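4.2 What the players did with Gruramwood

Of the four shared settings in our study, Gruramwood gave us by far the most to talk about. It began as a single paragraph that Natália Bednárik wrote for the groups: a forest where the trees walk a short distance every night, and where the people who live under them must decide each evening what to tie down. We gave no map, no history and no list of peoples. Within 22 sessions the groups had built all of that, and they had also built a working system of law, two burial customs and a truly wonderful argument over who owns the fruit of a tree that has moved onto a neighbor's land.

We had expected the early sessions to be about the trees. They were about the people! In group A the first question asked at the table was how anyone gets mail. Group B wanted to know whether a child born on a walking root belongs to the village she was born near or the one she wakes up in. Questions like these, which we call household questions, made up the largest share of talk in the first 15 sessions of both groups, and they kept coming back long after the big facts of the setting were fixed. Group A solved the mail problem by inventing the Stukunska, a guild of runners who sleep in the branches and so always travel with the forest. Once the guild existed, it was used to answer almost everything: how news spreads, how debts get paid, how a murderer was once caught in the wrong valley.

This is the pattern we want to stress. An invented fact that answered one household question was much more likely to survive than one brought in for color. The purple moss that a player proposed in the second session was liked by all, and was never mentioned again. The runners, proposed in passing by someone who wanted to move on to the next topic, became the backbone of the world. Edmund Kaczmarczyk, who read the transcripts without knowing which ideas had lasted, picked out the moss as the stronger invention. So did two of us, when we first went through them.

4.3 Disagreement and repair

Players often said things that could not both be true. In Rimen, the island setting, one player had established that salt is sacred and may not be sold, and another later opened a salt market in the harbor. We had planned to treat cases like this as errors. After coding 30 of them we changed our minds, as the repairs turned out richer than anything the players made on purpose. The salt market became a place where buyers pay for the bag and are given the salt. From that came bag makers, bag forgers and a holiday on which everyone carries an empty bag to the shore.

We sorted repairs into three kinds. In a patch, the group adds a small exception ("except in winter"). In a split, both facts are kept and given to different peoples or times. In a graft, the group finds a new custom or rule that makes both facts true at once, as with the salt. Grafts took the longest to settle and caused the most laughter, and they were the kind that players could still retell in the follow-up talks in November. Bình Quách's coding and Haiyan Zheng's agreed on nearly all patches and splits. They differed more on grafts, mostly over the point at which one begins, and the cases they could not settle were left out of the counts. 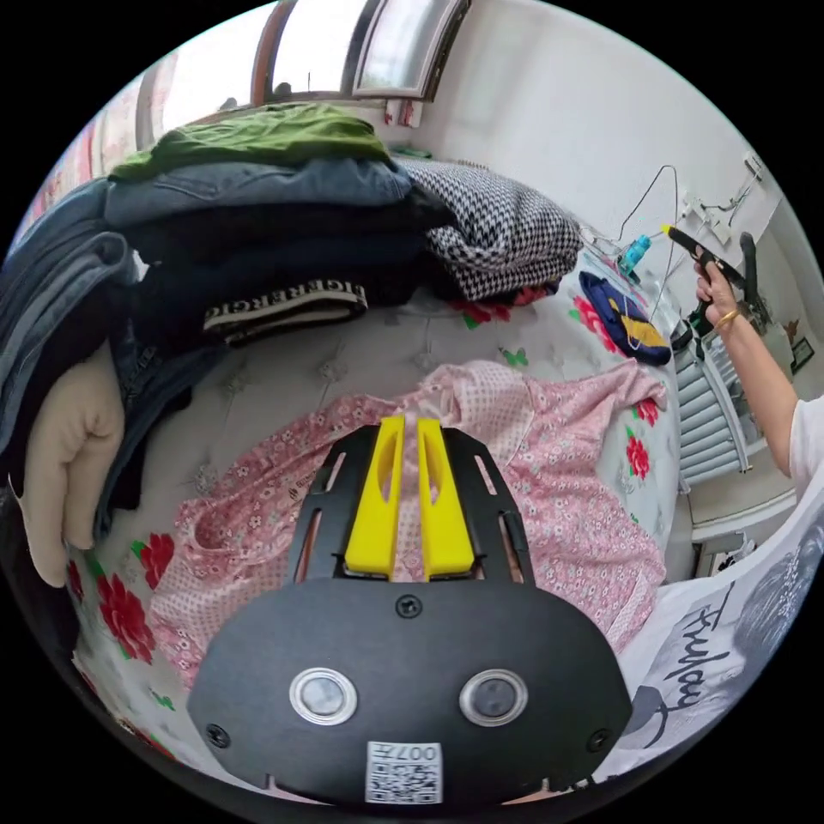

Figure 3.

The dragon setting, Lü, produced the fewest grafts. Our best guess is that its players arrived knowing too much. Dragons come with a great deal of shared lore, and when two statements clashed the group tended to ask which was correct, as though there were a book to check. In one session a player asked whether a dragon could be kept by a shepherd in place of a dog, and the table spent 20 minutes on body heat and what wool would do near an open flame. It is a joy to read. Still, very little of it entered the setting, and the shepherd was dropped by the next meeting.

Bernadette Tessier has suggested to us that a less familiar animal with the same role might have freed the group up, and we would love to see that tried. A simple version would give two groups the same opening paragraph with only the name of the creature changed, then compare how often they turn to outside lore in the first few sessions. We return to the question of borrowed lore in Section 5, where we also look at the one group that banned it outright.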